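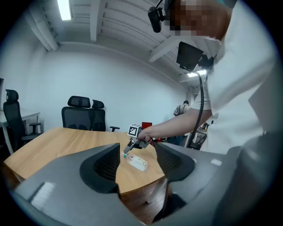

首页 关于我们 研究方法 发表与报告 数据申请 加入我们 联系方式

关于我们

Ullard操作学习实验室研究桌面物体操作技能的采集、表示与迁移。实验室的核心方法是手持夹爪示教：操作者手持与机器人末端同构的夹爪完成任务，系统记录夹爪的六自由度位姿、开合量以及腕部视角图像，再由这些记录训练可以部署到机械臂上的控制策略。采集阶段不需要机械臂参与。

实验室由Loan Tiêu与Thịnh Tạ共同负责。Loan Tiêu负责感知、标定与数据规范，Thịnh Tạ负责策略学习与实机评测。两个方向共用一套坐标系约定和一套数据格式，任何一方修改格式须经另一方复核后方可合并。

本页介绍实验室的研究对象、方法、当前结果和工作方式。面向申请者的具体要求见“加入我们”，设备图纸与装配说明见“数据申请”中的附件目录。

研究对象

我们关注的任务有三个共同特征：物体体积小、质量轻，放置姿态不固定；任务由抓取和抓取之后的位姿调整两部分组成；成功与否可以由末态明确判定。典型任务包括拾取横放的塑料瓶并竖直放置、将杯子移入托盘、打开盒盖后取出内容物、把散放的笔收入笔筒。

横放的透明塑料瓶是我们使用时间最长的测试物体。瓶身透光，深度相机在瓶身区域的返回值大量缺失；顶灯在瓶身上形成的高光随视角移动，容易被特征提取网络误认为物体边缘；轻触即滚动，夹爪指尖的横向误差会直接改变物体状态。瓶盖和标签是仅有的稳定纹理来源。在这一物体上有效的方法，换到不透明刚体上通常不需要重新调整超参数，反之则不成立。

柔性物体（布料、线缆、软包装）暂不在研究范围内。双手协同任务只采集数据，尚未训练策略。

方法

一、手持夹爪

实验室现用的手持夹爪称为Siltent。两指相对，指面内侧为黑色网纹衬垫，外形为弧形钩指。指尖几何与机械臂末端所用夹爪一致，衬垫取自同一批材料。这样做的目的是使示教时的接触条件与执行时的接触条件尽可能相同。早期版本使用过外形简化的直指，示教数据中抓取点偏向指根，而机械臂执行时指根处无法闭合到位，相应的数据已全部停用。

手持夹爪的开合由操作者手指驱动，开合量由编码器读取。我们不对开合力进行估计，训练时也不使用力信号。操作者在培训阶段被要求以刚好能够稳定提起物体的力度夹持，但该要求无法通过现有传感器验证，这是方法的一个已知缺口。

二、位姿跟踪

夹爪位姿有两个来源。第一个来源是安装在夹爪上的方形标记块，各可见面印有黑白编码图案，由外部视角检测角点并解算位姿。第二个来源是夹爪自带广角相机的视觉里程计。两路结果在后处理中以因子图融合，标记块可见时以标记块为主，遮挡时由里程计补足。

标记块采用立方体，没有采用单片平面标记。平面标记在正对相机时存在姿态二义性，法向误差会在相邻帧之间跳变；立方体同时露出两个以上的面时，角点不共面，该问题消失。代价是夹爪上方体积增大，操作者向下伸入容器时标记块可能与容器边缘干涉，因此深容器任务使用缩短的安装座，并在元数据中单独注明。

标记块每次拆装后必须重新标定。标定采用手眼标定的通用形式，求解标记块坐标系到指尖中点坐标系的固定变换。残差超过阈值的标定不予保存，该时段的采集顺延。

三、视角配置

腕部视角来自夹爪上的广角相机。画面中两指始终位于固定区域，指间空隙处可以看到待操作物体。广角镜头带来明显的桶形畸变，桌沿等直线在画面中呈弧形。我们比较过先去畸变再输入网络和直接输入原始图像两种做法，后者在物体接近画面边缘时表现更好，前者损失了边缘视野，现行流程保留原始图像，仅在位姿解算时使用畸变模型。

头部视角由操作者佩戴的头戴相机提供，用于记录双手与桌面的整体关系，目前只参与任务切分和质量检查，不作为策略输入。采集时操作者胸前可安装显示屏，屏幕以支架固定于躯干。胸前安装的优点是操作者不必转身查看工作站，缺点是前倾时支架会进入腕部画面，标注规范中对此类帧有单独的标签。

四、时间同步

各路数据以各自设备时钟记录，采集开始和结束时各执行一次同步动作，后处理中据此估计时钟偏移和线性漂移。曾使用网络授时，无线网络负载较高时偏移不稳定，现已停用。同步失败的片段不作人工修补，直接剔除。

五、策略学习

策略网络输入为当前及前若干帧腕部图像与夹爪开合量，输出为相对于当前指尖坐标系的末端位姿增量和目标开合量。使用相对量的原因是示教阶段没有机械臂基座，任何绝对坐标都只对某一张桌子成立。训练目标为行为克隆，动作分布以混合密度形式建模，以保留同一状态下的多种合理抓取方向。

示教轨迹中有一部分动作超出机械臂的关节速度限制，或者落在工作空间之外。训练前由运动学过滤器对每条轨迹作可行性检查：速度超限者按时间重采样，工作空间超限者尝试平移基座假设，仍不可行者剔除。剔除比例按任务、按操作者分别统计，并反馈到培训材料中。

当前结果

公开测试基准称为Funcombe，由实验室自行设计，包含17种物体和固定的初始位姿生成程序。初始位姿由程序抽取，评测人员按投影位置摆放物体，不得自行调整。训练所用物体与测试物体按类别配对，个体不重复。

横放塑料瓶的拾取与竖置任务上，我们使用1000条示教训练的策略，在131次实机试验中统计末态。结果以末态判定，不计中途修正次数。完整的分项表、失败记录和每次试验的初始位姿文件随数据一并提供，本页不摘录成功率单值。该数值对桌面高度和光照设置敏感，脱离试验条件引用容易产生误解，转引时请同时给出配置编号。

失败记录分为三类。

定位失败：夹爪在闭合前未到达瓶身两侧。主要出现在标签朝下、画面中只剩透明瓶身的初始位姿。

接触失败：一侧指尖先触碰瓶身，物体滚离指间。标定残差较大的时段采集的数据占比越高，此类失败越多，两者的关系在内部报告中有单独的回归分析。

放置失败：抓取完成，竖置时瓶底与桌面不平行，松开后倾倒。增加采集数量对此类失败改善有限。我们目前的判断是，腕部视角在放置阶段看不到瓶底，信息本身不足，需要引入触觉或第二视角。这一判断尚未得到验证。

关于操作者差异，同一任务由多名操作者采集时，训练出的策略优于由单一操作者采集同等数量数据时的策略，但前提是操作者均完成了统一培训。未经培训的操作者数据混入后，轨迹中的停顿和反复开合明显增多，策略会学到在物体上方停留的行为。去除停顿段可以部分缓解，过度去除则会破坏抓取前的减速过程。停顿段的判定阈值记录在数据格式文档中。

采集环境

采集在普通室内环境进行，不搭建专用摄影棚，不使用绿幕。桌面为浅色木纹，背景保留白墙、办公椅、工作站以及其他人员的正常活动。顶部照明为日光灯，采集期间不要求拉上窗帘，但须在元数据中记录开灯情况。我们希望训练数据中包含与任务无关的背景变化，策略在背景变化下的表现也是Funcombe基准的评测项之一。

画面中可能出现的人员面部在入库前作像素化处理。处理由自动检测完成，再经人工复查，原始画面在复查通过后删除。头戴视角拍到的屏幕内容按同一流程检查。未签署知情同意书的人员不进入采集区域。

数据与格式

数据集名称为Tôn。最小单元是片段，一个片段对应一次完整的任务尝试，包括失败的尝试。失败片段不参与行为克隆训练，但保留在数据集中并标注失败类别。每个片段包含以下内容：

腕部图像序列及内参
头部图像序列（可选）
融合后的指尖位姿轨迹及逐帧协方差
标记块原始检测结果
夹爪开合量
任务标签、物体编号、操作者编号
标定文件引用与同步参数

位姿单位为米，姿态以四元数表示，实部在前。早期片段曾有一部分实部在后，迁移脚本已统一处理，使用旧版本下载包的用户请核对版本字段。操作者编号为随机生成，不同任务之间一致，不提供与真实身份的对应关系。

申请使用数据须说明用途和保存期限。仅用于教学演示的，可申请不含头部视角的精简包，流程较短。

沿革

实验室最初的工作是机械臂遥操作。遥操作系统的延迟和视角限制使单条示教耗时较长，且操作者在接触阶段普遍减速，所得轨迹与人手自然操作差别较大。Thịnh Tạ提出将夹爪从机械臂上取下、由人直接手持的方案后，第一台样机由原有备件改装，没有编码器，开合量由图像估计。该样机只用于验证位姿跟踪，没有产生可用的训练数据。

此后夹爪外壳重新设计，两指改为与机械臂末端一致的弧形，标记块由单片改为立方体。11月完成了第一轮多人采集，同时暴露出时钟漂移问题，现行的首尾同步流程即由此而来。遥操作系统仍然保留，用于获取对照数据。

工作方式

实验室每周有一次失败分析会，参会者逐段查看上周实机试验中的失败记录，先归类，后讨论原因。归类结果存在分歧的片段标记为未定，不强行归入现有类别。硬件修改、标定参数修改和网络结构修改不得在同一轮试验中同时进行。

代码评审和标定评审分开。标定文件与代码同等对待，有版本号，有提交说明，有复核人。实机试验须两人在场，一人操作，一人负责急停。试验记录在现场填写，不接受事后补录。

新成员入组后先完成采集培训，再接触模型代码。从事学习算法方向的成员同样需要完成规定数量的示教采集和一次完整的手眼标定。培训考核以数据能否通过运动学过滤器为准，考核任务由Loan Tiêu指定。

正在进行的工作

指面触觉：在网纹衬垫下方布置薄型阵列，首要目标是检测滑移起始时刻。当前问题是衬垫更换后响应曲线改变，需要逐片标定。

无标记跟踪：减少对标记块的依赖，仅以腕部广角图像恢复轨迹。在白墙等纹理稀疏的背景下漂移较大，暂不能替代现行流程。

跨末端迁移：将Siltent采集的数据用于指形不同的夹爪，研究指尖坐标系的重新定义方式。该项目尚无可公开的结果。

合作与联系

我们接受两种形式的合作：提供任务和物体，由实验室采集并评测；或由合作方借用手持夹爪自行采集，数据经格式检查后并入Tôn。第二种形式要求合作方至少有一名人员完成采集培训。实验室不承接以产线节拍为验收指标的项目。

技术问题请注明数据版本号和片段编号，标定相关问题请附标定文件及残差输出。未附上述信息的邮件处理时间较长。

本页最后更新：2018年2月27日，星期二

返回顶部 隐私说明 知情同意书下载 网站地图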